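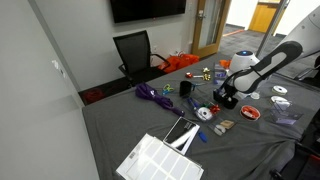
I've been living with the Skodau dock for a month now, and I think I'm ready to say I like it, with a couple of grumbles. It's a little USB-C hub with an SSD slot hidden underneath, so you get your ports and your backup drive on one cable. I paid $55 for mine without a drive, straight from the Skodau store, and dropped in an old 2TB stick I already had.

Setup was easy! The bottom plate slides off, the drive clicks in at an angle, you tighten one tiny screw (don't drop it, I dropped it) and close it back up. My laptop saw the drive right away. My older desktop wanted it formatted first, fair enough.

Speed is where I got picky. I copied the same folder of 207 raw photos three times, once on the dock, once on my old Bundemex enclosure and once on a cheap Jin thumb drive. The dock and the Bundemex finished so close together I'd call it a tie. The Jin was still chugging when I came back with coffee. What surprised me is that the dock held its pace with a monitor plugged in too, which the last hub I owned never managed.

Now the grumbles. The cable is built in and it's short, so if your laptop sits on a stand the dock kind of dangles. It also gets warm. Not scary warm, but after 20 minutes of solid copying I noticed it, and I wouldn't leave it under a stack of papers. And the two USB-A ports are so close together that a chunky flash drive blocks its neighbor. My friend Bình Sầm has the same dock and just leaves a stubby extension cable in one of them, and I've ended up copying him.

I did look at the Stillmont version before buying. It has a card reader, which I'd love, but no drive slot, and it costs more. If you shoot a lot and don't care about storage, go look at that one.

For me the Skodau stays on the desk. I'd buy it again at this price, and I'd buy it a lot faster if they made one with a detachable cable. It comes in gray and black, by the way, and the black one shows every fingerprint, so get the gray.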